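May, notes for Plolov (sound piece, 12 channels)

Bello Isah sent the new field recordings, 62 files, mostly ferry hum and the Clargate stairwell. Levels all over the place. Normalised 35 so far, rest tomorow.
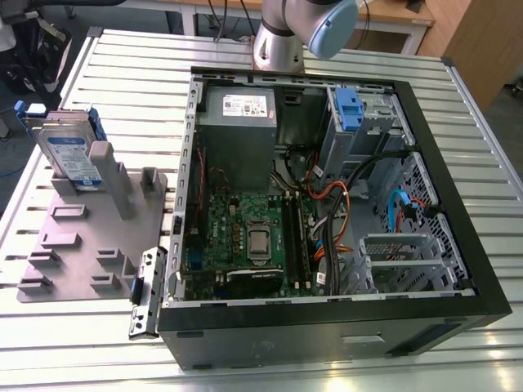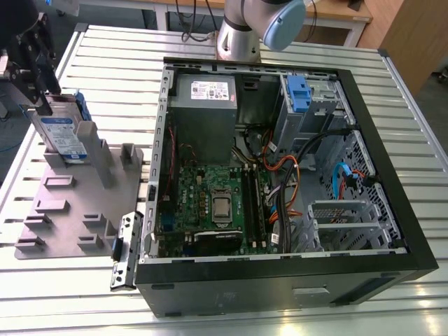

Stairwell loop still clicks at the join – tried a longer crossfade, no good. Want a drier, closer layer under the voice. Could put contact mics on a bare metal chassis like the one with the side panel off, power supply grey and boxy, and bow the edge. Channel 3 would suit it.

Ask Bello re reading the Prekau text slower. Favour the second take, breath and all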